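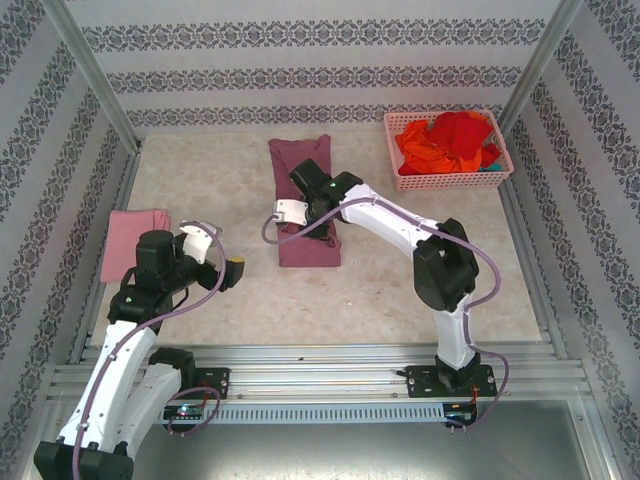

## 4. Stall position and early pace

Section 3 dealt with finishing position alone. It showed that horses drawn low at Flerkirness win more often than horses drawn high, and that the same is not true at Woltonness. This section looks at why the two tracks differ. We ask whether the advantage comes from the stall itself, from the ground a horse covers on the first bend, or from the way jockeys ride when they know where they are drawn.

### 4.1 Races used

The sample is the set of 574 flat handicaps described in Section 2. All were run on the synthetic surface at one of the two tracks. We kept only races with a full electronic record of the first two furlongs, and we removed races in which a horse was withdrawn at the start, as the remaining runners are sometimes moved across and the official draw no longer gives the true position. Maiden races, claimers and apprentice races were never part of the sample.

Most of the races were run over a mile or over 10 furlongs. The two distances start from different places at Flerkirness, and this matters for what follows. The mile start is in a chute that joins the main track close to the first bend, and the field has 200 meters of straight running before it begins to turn. The start for the longer distance is in front of the stands, and the run to the bend is much longer. At Woltonness both starts are on the back straight and both give the field plenty of time to sort itself out.

Field size was limited to 12 at both tracks under the conditions of the races we used. We treated the draw as a share of the field, so that the inside stall takes a value of zero and the outside stall a value of one, whatever the number of runners. This keeps a wide draw in a small field comparable with a wide draw in a large one, although it is not a perfect solution. The outside stall in a field of six is much closer to the rail in real terms than the outside stall in a full field. We repeated the main models with the plain stall number and the signs of the results did not change.

### 4.2 Measures of early pace

Position data came from the Arus tracking system, in which each horse carries a small tag in the saddlecloth. The system gives the position of the tag several times a second. From these readings we took two measures. The first is the time from the opening of the stalls to the end of the first furlong. The second is the distance from the inside rail at the point where the track starts to bend.

Some tags lost signal near the stalls, mostly in the outer part of the gate at Flerkirness. Where the gap was short we filled it by straight-line interpolation. Where it was longer we dropped the horse from the pace models but kept it in the count of runners. Dropped horses were no more likely to win or lose than the rest, but they were more often drawn wide, and the estimates for the widest stalls should be read with that in mind.

To allow for ability we used the Bhardwaj rating published on the morning of the race. It takes in past performances but takes no account of the draw, which makes it better suited to our purpose than the betting market. Market prices already include what bettors believe about the stalls. A model that adjusts for price can only find an advantage that bettors have missed, and that is a separate question, covered in Section 5.

### 4.3 Model

For each race we fitted a conditional logit model, with the probability of winning a function of the rating, the weight carried, the draw, and the two pace measures. The draw was entered first on its own and then together with the pace measures. If the draw works mainly by deciding who reaches the bend in front and on the rail, its coefficient should shrink toward zero once those measures are included. If it works in some other way, the coefficient should stay close to where it was.

Pace and running position are of course partly chosen by the jockey. A horse that is usually held up will be slow over the first furlong wherever it starts. We therefore added each horse's usual running style, based on its earlier starts and coded by hand from the race comments as leader, prominent, midfield or held up. The coding was done independently by two readers. They agreed in most cases, and the rest were settled by watching the replay.

### 4.4 Results

Over a mile at Flerkirness, the low-draw advantage almost disappears once distance from the rail at the bend is in the model. The first-furlong time adds little on top of it. Horses drawn wide start just as fast as the others - in fact the fastest first furlongs tend to come from the middle and outer stalls - but they have too little time to cross over before the turn, and they race around the bend with others inside them.

Over the longer distance at Flerkirness the draw effect is weaker to begin with, and it shrinks by a smaller share when the position measures are added. We have no full explanation for what is left. One possibility is the surface itself. Serpil Tokgöz, who walked the track for us on several race days, found the footing next to the rail firmer than the footing in the middle. Her notes cover only part of the study period and we did not use them in the models, but they point in the same direction as the remaining effect.

At Woltonness the draw coefficient is close to zero at both distances, with or without the pace measures. Distance from the rail at the bend still has a clear link to the result. Ground lost on the turn costs a horse its chances at both tracks. What differs is how far the stall decides who loses it.

Running style matters most for horses drawn wide. At Flerkirness over a mile, habitual leaders drawn in the outer part of the field do worse than their ratings suggest, while held-up horses from the same stalls do not. The likely reason is that a held-up horse can be dropped in behind the field and brought across to the rail without using much energy. A leader has to be ridden forward to get to the same place. Figure 4 in the appendix plots the estimates by running style, with one panel for each track.

### 4.5 Checks

We ran three checks. First, we refitted the models without January, when both tracks raced often on a surface that had been harrowed deeper than usual. The estimates moved slightly and the pattern stayed the same. Second, we left out each jockey in turn, in case a small number of riders at Flerkirness were responsible for the link between the draw and running position. No single rider had a large effect. Third, Iraklis Konstantinidis recoded running style for a random part of the sample without seeing the draw or the result. His coding led to slightly larger estimates for leaders drawn wide.

The models take the draw as random, and under the rules of both tracks it is. Entries are not. A trainer with a front-runner may withdraw it on hearing that it is drawn on the outside, and the wide leaders that do run may then be fitter or better suited to the track than those that stay at home. This would make our estimate of the cost to wide leaders too small. We have records of withdrawals after the draw was made, but the stated reasons are too brief to be used.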